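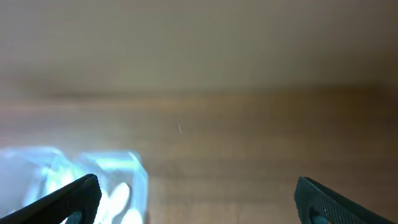
Flimow 双臂示教套件：产品说明与使用手记

大家好，我是 Inès Roussel，在 Kamotov 负责 Flimow 这条产品线。产品页按理说该写得规规矩矩，可我每次写到第二段就忍不住开始聊天，所以这一页干脆就这么聊下去吧！参数放在后面，着急的朋友直接往下翻。

先说它能干什么。Flimow 让您用手把一件事做给机械臂看：您握着主手（就是那对带扳机的小手柄臂），桌上的两条从臂跟着您动，您张开手指它就张开夹爪，您手腕一歪它也跟着歪。动作、关节角度和各路相机画面一起录下来，存成一条一条的示教记录，以后拿去训练策略用。不用写轨迹，也不用一个点一个点地去标。我们办公室里最不爱写代码的 Gwenaël Pons，一个下午就录顺手了（他现在逢人就要演示，拦都拦不住）。

我最喜欢拿来给新用户练手的任务是分餐具：叉子归叉子，勺子归勺子，各进各的透明盒。听起来像幼儿园作业对吧？可塑料餐具又轻又薄，平躺在桌面上的时候，夹爪低一点就顶到桌子，高一点又只夹到空气。透明盒子也有它的脾气，盒壁反光，从手腕相机里看经常是亮亮的一片，边沿到底在哪儿，得靠头顶那路画面来帮忙判断。 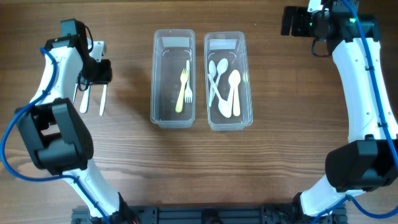 所以我总劝大家，前面几条别急着录，先空跑。把主手握稳，夹爪移到盒子上方，张开，合上，再退回来，来回走几趟，手上就有感觉了。主从之间的比例可以调，默认是一比一，做精细活儿的时候我习惯调小一点，手动得多，臂动得少，心里踏实。扳机的松紧也能调，在手柄侧面那个小旋钮上，顺时针是紧。

再说录制。踩一下脚踏开始，再踩一下结束，录坏了长按三秒就作废重来。这个长按是二月份那次固件更新加进来的，之前要腾出一只手去点鼠标，大家抱怨得可厉害了。一条示教最好只做一件事：拿起一把叉子，放进盒子，手臂退开，结束。有人喜欢一口气把整桌都收完再停，也不是不行，就是后面切片段的时候会比较痛苦。

还有物品的摆法。请一定换着摆！叉子今天朝左，下一条就斜一点，离盒子远一点，左臂够得着的放几把，右臂够得着的也放几把。颜色能混就混。我见过录了一整套数据、每把叉子都放在同一个位置的，训练出来的策略只认那一个位置，叉子挪开一掌宽就不知所措了。
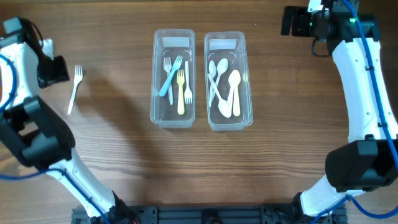
Dorian Baudry 在页面底下留言问：“如果我示教的时候手抖了一下，或者第一次没夹住又去夹了第二次，这一条还要不要留？我们组里为这个吵了好几天。”

我的看法是，没夹住再夹一次的，留！策略将来自己也会失手，它得见过失手以后该怎么办。单纯手抖的，抖得不厉害也留着，后处理里有平滑选项。真正该删的是中途停下来发呆的那种，手臂悬在半空好几秒不动，模型会把发呆也学走，到时候您看着它愣在那里，真的会急死人。

Dorian 还顺带问了两条手臂要不要同时动。刚开始不用，一条干活，另一条停在旁边就好。等单臂熟了再去练交接，交接的时候两只手的节奏要错开，接的那只先夹稳，给的那只再松。

下面是参数，我尽量写得正经一点：

从臂：两条，每条6个关节，另加夹爪
主手：两只，左右各一，带扳机
相机：头部一路，左右手腕各一路，共3路
单条记录时长：最长可达10分钟
底座：型材导轨，两臂安装在同一根导轨上
记录内容：关节角度、夹爪开合、各路画面、时间戳
随箱物品：脚踏开关、标定板、线缆、备用指尖、纸质快速指南
配套软件：Lestolen 录制端，内含回放与剪辑

手腕相机要多说一句。它离夹爪很近，好处是手指和物体的相对位置看得清楚，坏处是景深浅，有些东西会糊。曝光建议手动锁定，自动曝光碰上反光的塑料容易忽明忽暗。白色餐具配透明盒子又特别容易过曝，我一般会把灯往侧面挪，或者在灯前面加一层柔光纸。夹爪指尖是带纹路的，夹滑溜溜的勺柄很管用，脏了拿湿布擦擦就行，别用酒精泡。 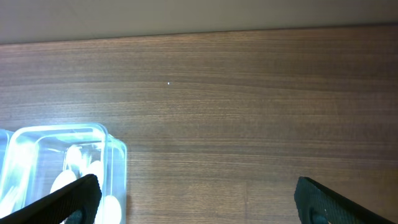 Léonie Vidal 不太同意我说的“先看头顶画面”，她写道，她自己录的时候几乎只盯手腕那一路，头顶画面只在开始前瞄一眼，这样眼睛不用来回跳，落点反而更准，她还建议我们把手腕窗口默认放大。

这条我转给做界面的同事了，Lestolen 下一版里窗口大小可以自己拖，还能记住每个用户的布局。至于盯哪一路，您两种都试试，手感这东西真的因人而异。我自己是远的时候看头顶，近了再看手腕，改不过来了，哈哈。

订购的话，标准套装是现货，加长导轨的版本要等13个工作日。已经有 Arnaud 底座的老用户可以只买主手和软件，接口是通的，下单时在备注里写一声，我们会把转接线一起放进箱子。想先上手摸一摸再决定的，来信约时间，把您想教的任务也写上，最好连要用的物件一起带来。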